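Orevness Robotics Club
Minutes of the club meeting, June 10, 2026

In the chair: Rosaura Benavides
Present: the arm group, the software group, four of the new first-years, and two visitors from the Grorness school club
Apologies: the line-follower pair, who had an exam

1. Minutes of the last meeting

Agreed with one correction. The spare power supply was lent by the Bakhtiari workshop and not bought from it, so please look after it and don't write our name on it. (Somebody already has. It comes off with alcohol wipes.)

2. Where the packing project has got to

Rosaura went first and was plainly delighted. At the last meeting the arm could pick up one box from a bare table if we put it in the same spot each time. Since then the group has moved on to mixed shopping items in a cardboard carton, with the gripper working from above, and it is a huge step up! She reported 32 logged attempts since the new gripper code went in, and every one has a note beside it in the shared log, including the ones that went badly. She asked for that to carry on. The notes on failed grasps have been the most useful reading of the term.

Main lessons so far, as told by the arm group:

Flat-sided boxes are the friendliest things to hold, provided the fingers come down square to them. When the approach is skewed the box turns as the fingers close, and the next move starts from a position the software doesn't know about.

Round bottles are harder. They roll when touched off-centre, and when one ends up lying on its side in a carton the fingers need room on both sides of it, which the carton walls don't always give. There was a good long talk about whether to nudge the bottle away from the wall first and then pick it up. The software group likes the idea very much. The arm group likes it too but would like it tried slowly, with a hand on the stop button.

Shiny surfaces confuse the depth readings. Glossy packaging and clear tape both do it. One of the first-years asked whether we could simply turn the lamp, and we spent a happy quarter of an hour proving that moving the lamp moves the problem along with it. A sheet of tracing paper over the lamp was better. To be tried properly.

3. Choice of items

We had a friendly disagreement here. One side wants a fixed set of items for the whole of the summer, so that a change in results means a change in the code. The other side wants to keep swapping things in, as the contest won't hand us a set we have practised on. Both sides had a point and we have split the sessions: fixed set for the first half, anything goes for the second.

Members are asked to bring clean packaging from home. Cosmetics boxes are a good size for the fingers. Small bottles with big caps are very welcome, the more awkward the better. No glass, and nothing that leaks. If a bottle has been emptied, please put some water back in and tape the lid, as the empty ones tip too easily and teach us very little.

The visitors asked if we weigh the items. We don't, and we should. Kitchen scales to be found.

4. Gripper

The finger tips were the subject of the liveliest part of the evening. At present they are bare, and the arm group has been making up for the lack of grip by squeezing harder, which dents the thin card. Three ideas came forward: strips of rubber glove, the foam sold for stopping rugs from sliding, and a printed tip with ridges. We are going to try the first two before spending printer time on the third. The rug foam is cheap and there is an offcut in the cupboard.

A point from the software group: closing speed and closing force are set in two different files and it is far too easy to change one and forget the other. They offered to bring both into a single settings file. Accepted with real gratitude.

5. Software

The group has named its planner Iltov, after losing patience with "new_new_planner_final". The name is staying. Iltov now chooses the item with the most open space around it and goes for that one first, which sounds obvious and took weeks. It copes nicely when things lie apart. When one item partly rests on another it sometimes sees the pair as a single object, so overlapping items are the next job.

One of the first-years, who joined only this term, wrote the little routine that lifts the fingers clear of the carton before any sideways move. Applause for that! It has saved the rim of the carton from a good deal of punishment.

Anyone wanting to learn how the planner works is invited to sit with the group at the next session. No experience needed, just patience with our variable names.

6. Work area

The area gets crowded and we went over the ground rules again:

Laptops stay out of the arm's reach.
Cables go behind the table and are taped down.
Printed sheets and loose notes go back in the folder at the end of the evening.
The person at the stop button does nothing else. They don't type or hold the torch.

There was a question about whether cartons should be fixed down. A taped carton makes for steady results, while a loose one is closer to what the contest will give us. We will do both and write in the log which it was.

7. The September contest

Rosaura read out the rules as they stand. Each team unpacks a carton of mixed goods, places them on a table without dropping any, and then packs them back in. Each team gets 2 runs and the better one counts. Touching the arm during a run ends it.

Unpacking looks within reach. Packing back in is another matter and we have barely begun. Several members were keen to put all our effort into unpacking and take whatever points come. After some discussion the meeting agreed to work on unpacking until the end of the month and then look again, with the figures from the log in front of us.

The Grorness visitors are entering as well, and kindly offered us a practice evening at their place. We said yes before they had finished the sentence. They use suction where we use fingers, so it should be a fascinating evening for both clubs. They were very interested in the bottle trouble, having the same trouble in a different form.

8. Money

The grant has paid for the gripper and there is a little left. Agreed to spend it on a better lamp and a second stop button. Biscuits remain a private matter.

9. Any other business

The first-years asked for a short written guide to starting the arm up and shutting it down, as everyone seems to do it in a slightly different order. Rosaura will write the first draft and the first-years will test it by following it exactly, with the older members forbidden to speak.

The log needs a column for lighting. Added during the meeting.

A request to paint the arm was heard with sympathy and put off until after the contest.

10. Actions

Rosaura: start-up guide, and a note of thanks to Bakhtiari
Arm group: glove strips and rug foam on the finger tips, tracing paper on the lamp
Software group: one settings file, then overlapping items
First-years: kitchen scales, list of the fixed set
Everyone: packaging, especially awkward bottles

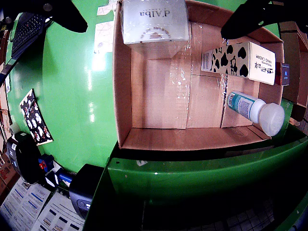 The practice evening with Grorness will go on the club calendar as soon as they confirm, and anyone who can offer a lift for the arm and its stand should tell Rosaura. It travels best lying flat on a blanket with the fingers closed.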